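Renting a pair of hands: a chat with Heidrun Kuster of Starkimus

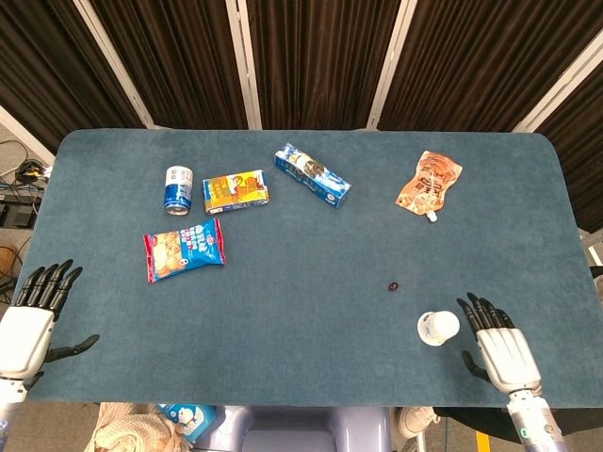
I'd been bugging Heidrun Kuster for a visit since February, and she finally gave in. Starkimus rents out two-handed robots by the month to small packing shops, setup included.

"People ask me about speed first," she told me. "I'd ask about pouches. Soft stuff is harder to grip than a box."

So what does it cost? She laughed – then said 2,752 a month, with a 50 percent deposit. Ouch! Her first customer, Ilir Papadopoulos in Nestdale, signed up anyway.

"He calls me a lot," she said. "Mostly about snack bags."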